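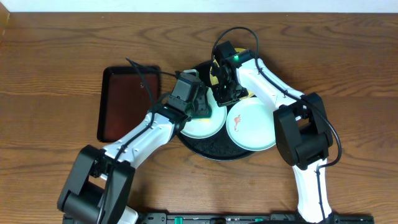 Clearing and Stacking: notes for week 3

Module tutor: Siriporn Mahawong. Bring these to the Friday practical.

Most training manuals will tell you that a tray saves time. I'd like you to doubt that until you've tried it. The Marsden handout, which many of you were given last year, claims that a round tray is "always" quicker than carrying by hand. It gives no timings and doesn't say how far the waiter walked.

What we can say with more confidence:

Plates laid side by side on a round tray soon run out of room. Three will often leave one sitting over the rim, and a plate over the rim tips when the tray is lifted.

Scrape first, stack second. A smear of sauce looks like nothing, but it makes the plate above it slide. It also dries on the underside, where the person washing up won't look.

Stack by size and shape, not colour. Sorting white from yellow looks tidy and does nothing for the load.

A rectangular tray suits cutlery and side dishes. Whether it suits dinner plates depends on the plates, whatever the Cirkmont catalogue says.

Chelsea Greenwood's café log is the best evidence we have, and it's thin. She recorded 1,058 cleared tables, but left out breakages on the busiest shifts – exactly the ones we'd want to know about. Read it with that in mind.

For the practical: work in pairs and clear 20 settings with a tray, then 20 without. Time both, and note every plate that slips, even if you catch it. If your results disagree with mine, write them down as they are.

Reading: Durov, chapter on table service. Skip the part on posture.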